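Tulldale Project Report: Collecting Demonstrations for a Two-Arm Tableware Task

3. Data collection

The aim of this stage was to record enough demonstrations to train a policy that handles cups and bowls with both arms. Recording began in September under the project name Furklow. Each demonstration was stored as joint positions, gripper state and synchronized video.
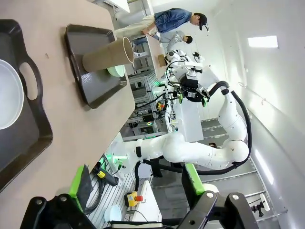 Wrist views were kept at full rate because the policy loses track of bowl rims when frames are dropped. Episodes with a gap in any stream were removed before labeling. Of the 328 episodes recorded, 61 were rejected, most of them for late gripper timestamps.

3.1 Object placement

Start positions were drawn from a list of 50 layouts. Cups and bowls were treated as separate classes, and either arm could be assigned to either class.

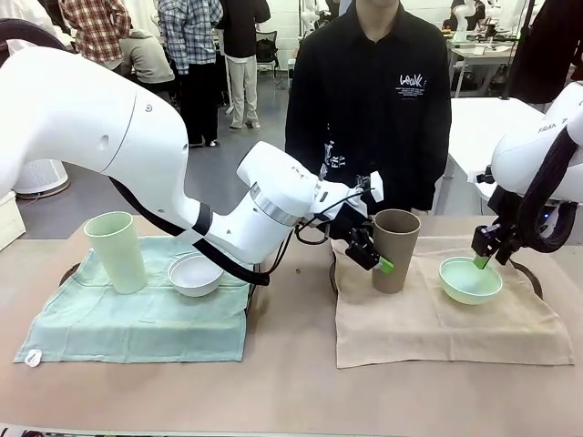 Operators changed after every 3 layouts to limit the effect of one person's habits on the data. Labels were added in Miltutora and checked against the gripper signal. The Shin baseline was trained on the same split, with no change to its settings. Results for both policies are given in Section 4.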